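How to get across a temporary bridge on a pipeline access road (without annoying everyone behind you)

I've been driving supply runs out to the pipeline camps past Tarnport for long enough that the temporary bridges don't bother me any more, but I still remember sitting at the top of my first one with my palms sweating on the wheel. So if you've just picked up a contract and you've got a river crossing on your route, this is how I do it.

Before you leave the yard

Get your weight ticket and read it. Don't go by what you were carrying last week. The posted limit on a temporary span is for the whole vehicle, so that's truck, trailer, load, fuel and you with your packed lunch. I once had to turn back because I'd let someone strap an extra 198 kilos of fittings on at the last minute and it tipped me over the limit. Two hours gone, and a very quiet phone call to dispatch!

Check the width as well. The Ulora crossing is a single lane with kerb rails on both sides, and if you've got anything sticking out past your mirrors you'll need to book it as a wide load. Ring the road office the afternoon before, not the same morning, because they only do the pilot vehicle list once a day.

Last thing: tune your radio to the road channel while you're still parked. Fiddling with it on a gravel bend is a rotten idea (ask me how I know).

On the way in

Call your kilometres. You say the road name, your kilometre, and whether you're loaded or empty, and you do it at every marker board that tells you to. Keep it short. "Ulora road, 12, loaded" is plenty. People who chat on the road channel get told off, and quite right too.

Slow down well before the approach. The ramps are built up out of gravel and they rut badly after rain, especially in October when it freezes at night and goes to soup by lunch. Take it at a crawl and keep your wheels straight.
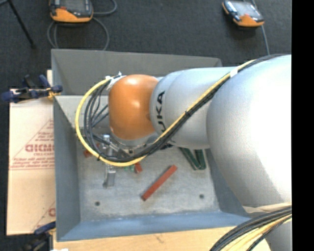
A KUKA arm with its gripper down in a metal bin.

At the bridge

Stop at the hold line even if you can see it's clear on the other side. Call that you're at the bridge and wait for a count of ten. If someone's already called from the far bank, they go first, loaded or not. Some roads give loaded trucks priority, so read the board at your own crossing and don't take my word for it.

When it's your turn, pick a low gear and stay in it. Walking pace, middle of the deck, no braking and no gear changes if you can help it. The deck will rumble and you'll feel a bit of movement under you. It's meant to flex a little. What you don't want is to stamp on the brakes halfway over, as that gives the whole thing a good shove. One vehicle on the span at a time, always, and that includes the little pickup who thinks he can tuck in behind you.

Once your trailer is fully off the far ramp, call clear. Then drive on to the pull-out before you stop for anything.

A few odds and ends

If you see a loose deck panel, a bent rail or water creeping up the gravel at the ramp, report it with the kilometre number and don't cross.

Chains off before the deck unless the board says otherwise. They chew up the panels.

I wear a Bauerfeind support on my left knee for the long days, since all that crawling in low gear is murder on it. Not strictly bridge advice, but you'll thank me by the third week.

And if you end up stuck waiting on the Bono side, there's a toilet behind the gatehouse. Bring your own paper.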